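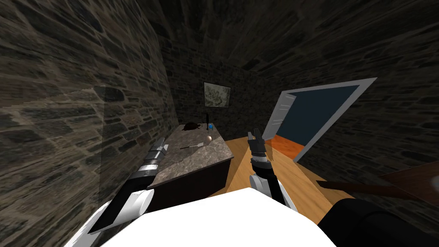
Stone room, small framed picture on the back wall.

Baking static occlusion into vertex colors

The steps assume an indexed mesh, a working ray caster, and normals already normalized. Code names follow the Trostano loader; adjust for your own.

Step 1. Weld positions before you bake. Vertices split for texture seams must share one occlusion value or a dark line appears along the seam. Keep a remap table from split index to welded index.

Step 2. For each welded vertex, build a tangent basis from the averaged normal. Generate 24 cosine-weighted directions for a draft bake, 400 for the final one. Use the same seed for every vertex while debugging.

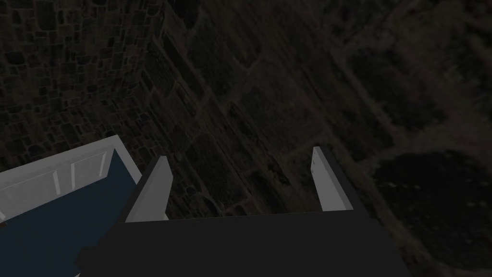 Credit: Wanda Lindqvist

Step 3. Offset the ray origin along the normal by a small epsilon. Scale the epsilon with the mesh bounds – a fixed value that works on a chair will leak on a building. Clamp ray length to maxDist, or closed interiors go black.

Step 4. Store the fraction of rays that missed, as one byte, in the alpha channel. Do not gamma-encode it. The shader multiplies the ambient term only:

ambient = ambientColor * albedo * vcol.a

Direct light is left alone.

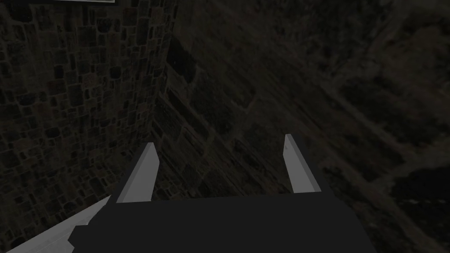
Normunds Stankevičius

Step 5. Look for large triangles. Occlusion is interpolated linearly, so a floor made of two triangles gets nothing useful in the middle. Subdivide until the longest edge is under maxDist / 6, then bake again.

Step 6. Write the result through the remap table and reload. If the values look shuffled, the exporter has reordered the index buffer – turn off cache optimization and run it after the bake.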